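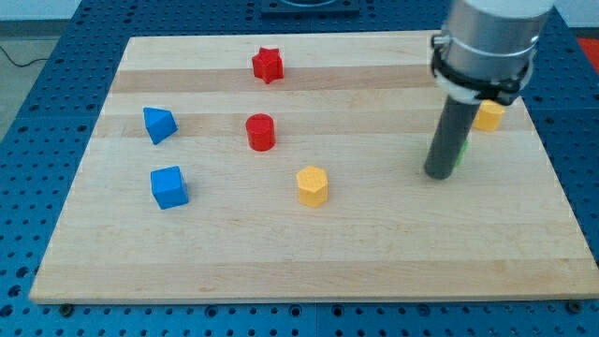

Review: the Farnstead block-pushing kit and its reference method

Equipment reviews, Robotics Teaching Laboratory

The Farnstead kit is sold to departments that wish to repeat published work on language-guided pushing without building their own apparatus. It consists of a set of coloured blocks, a wooden board, a rod-shaped pushing tool and a trained policy supplied by Wiltard. The laboratory purchased one set in December and assessed it over the following term, using an arm already in service.

Assembly was straightforward. The board bolts directly to a perforated table, and once secured it did not shift during our trials. The clamp for the tool was less satisfactory. It had to be retightened after long sessions, and the manual gives no torque setting. Departments should plan to check it daily.

The blocks are well chosen for the purpose. Colour and shape both matter, so that an instruction such as "push the blue cube to the red star" requires the policy to attend to each word. Flat-sided pieces travel predictably. The cylinder tends to roll off the line of the push if it is tipped over, and an operator must then set it upright.

Our main interest was the method. The policy takes a camera view and a typed sentence, and returns small movements of the tool in the plane of the board. We ran 443 instructions, each with a limit of 70 seconds. Simple requests to bring two blocks together were completed reliably. Requests to separate a group were weaker, and accounted for most of the 109 failures. In many of these the tool reached the correct block but pushed it from the wrong side, then circled without correcting itself.

We also compared the supplied policy with the Ostrowski baseline, a planner that relies on known block positions. The baseline was quicker on short pushes – as one would expect, given the information available to it – but could not accept free wording. Retraining with four additional hours of our own demonstrations improved separation tasks slightly. We do not regard the gain as conclusive.

Documentation is adequate for installation and thin on evaluation. The success criterion is defined by distance between block centres, a measure that treats a near miss and a complete failure alike. Users of the Stastex logging package will find that the export works without alteration.

The kit is recommended for postgraduate teaching and for groups requiring a common test bed. It is not recommended where fine placement is the subject of study.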